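Window squeegee

A window squeegee is a hand tool with a straight, flexible blade, used to draw water and cleaning solution off glass. It has a head that carries the blade and a handle that may be fixed or may take an extension pole. Small models are sold for shower doors, mirrors and car windows. Wider ones are used on storefronts.

Construction

The blade is usually natural rubber or silicone. Rubber gives a cleaner edge but hardens with age and cold. Silicone lasts longer and is common on household models. On professional tools the blade slides into a metal channel and can be turned over when one edge wears out. On many household tools the head and blade are a single piece, and the whole tool is replaced.

Use

The glass is first wetted with water and a little detergent. The blade is set against the pane at a low angle and pulled in one direction, with each pass overlapping the last, and the edge is wiped with a cloth between strokes. Professional cleaners often use the fan method, in which the blade stays on the glass and is swept from side to side in a continuous curve. Sash windows are worked one pane at a time, with the upper sash done first so that drips fall on glass still to be cleaned. Latches, pull cords and meeting rails limit the length of the stroke, and a narrow head is easier to handle near them.

Cold weather

Plain water can freeze on a pane before it is removed. Cleaners working outdoors in winter add alcohol or a washer fluid to the bucket. Indoors, a squeegee is used to remove condensation from the lower part of the glass, where it collects and runs onto the sill. Heavy frost is normally left to melt first, as a rubber edge rides over ice and may be nicked by it. Scraping with a hard tool can scratch the glass.

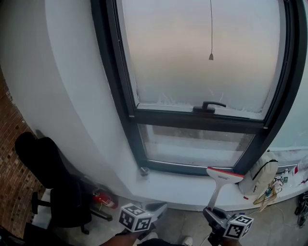 Squeegee with a white-and-red blade head at the lower sash of a frosted window in a curved wall.

Care

Blades are rinsed and dried after use and stored without weight on the edge. A nicked blade leaves a thin line of water on every pass.

See also

Chamois leather
Sash window
Window cleaner

References

Mridha, Menaka. Keeping Glass Clear in Winter. Dirbridge, March 2024, p. 80.
Salinas, Consuelo. The Household Window. Tromeck, 2nd edition, ch. 11.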